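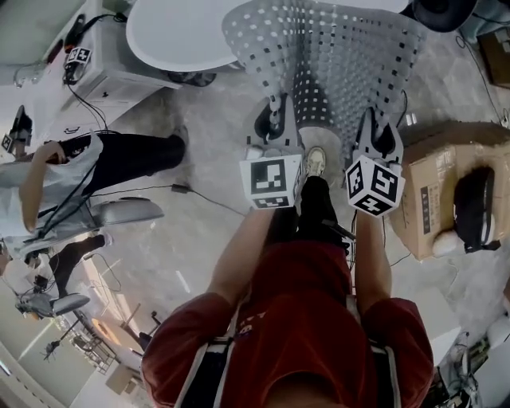
The Floor Is Also a Shelf

In every office where I have worked there was a rule about the floor. The floor must be free. You can have a drawer full of dead pens and a cabinet that does not close, but if a cardboard box stands on the floor for more than one night, somebody will write an e-mail about it.

I want to speak for the box.

At Hillis, where I had my first job in this country, we prepared display material for small shops. We had perforated sheets, hooks, round tables, and many boxes. The sheets were the difficult part. A perforated sheet which is bigger than you does not want to go where you want. It bends in the middle, it makes a big curve, and while you hold the lower edge with both hands, the upper part decides for itself. For such work you need the floor, and you need the other things close to you, also on the floor or at the height of the knee. A big closed box is perfect for this. You put your bag on it, you put a roll of tape on it, and you do not have to walk to the desk each time.

Then our manager bought a shelf system called Traseo. It was a good product, I must say. It had 5 levels and it could carry more than we ever gave it. All boxes had to go there, and in the evening the room looked very nice. But in the morning we took the same boxes down again, and by lunch they stood where they had always stood. We had only added two trips with heavy things, and one colleague got a bad back in December.

I think that people mix up two kinds of disorder. One kind is when things lie somewhere because they were forgotten. The other kind is when things lie somewhere because a person is in the middle of something. From the door they look the same. A visitor sees a box, a bag and a cable, and makes a face. The person who works there sees the next hour.

My wife, who grew up in a very orderly house, does not agree with this. She says that the second kind always becomes the first kind, if you wait long enough. She is right about our hallway. There was a box in it from Hwang, the furniture store, and it was there so long that we put a lamp on it and forgot that it was a box. When I opened it at last, I found the legs of a chair that we had already given away.

So I accept some limits. A cable should go along the wall or along the side of the room, and not across the place where people step. This one I do not discuss. Somebody with a wide sheet in front of the face cannot see the feet, and a thin black cable is hard to see even on a good day. A box should have its label turned to the outside, so that one can read it without lifting. And a table should stay a table. When the round table in the corner gets its first box, in 2 days it has a second one, and after this nobody can drink a coffee there.

But inside these limits, please let the floor work. It is the strongest surface in the room and nothing falls from it. We pay for it every month, the same price for each part, and then we are told that the only correct use is to look at it.

I now rent a small room above the Botisia bakery, and I have no rule there. The big boxes stand on the right, where I can reach them. On some evenings I push them to the wall, and on others I turn off the light and go home.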